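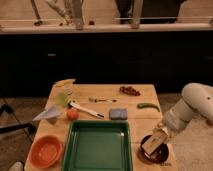 The Tresance starter kit arrives in two boxes, and if you're anything like me you'll open the wrong one first. Box one has the arm and its mount, and box two has the gripper, the cables and a manual of 495 pages (I read maybe a tenth of them, and the index is very good). We set ours the sort of job that Tresance talks up in its brochure, which is tidying a messy table. A little cardboard box is a friendly thing to start on, with its flat sides, and the gripper can hold one at quite a tilt. Grapes and a crumpled cloth ask a good deal more of it, and of your patience!

What I liked best was the teaching software, Rudel. You guide the arm through a task a few times, give the task a name, and Rudel files it away in a list you can read without a degree. My older Dunbar kit wanted a fresh setup every time I moved a bowl — I used to dread it.

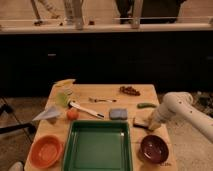

Rudel also lets you slow everything down, and I'd keep it slow for the first week or so. Small, thin items are where the settings matter most, and the default grip is firmer than I'd like for produce.

The kit costs about $2000, with support handled out of the Graltitz office. They answered my email the same afternoon, and quite cheerfully too. A left-handed mount is promised for January.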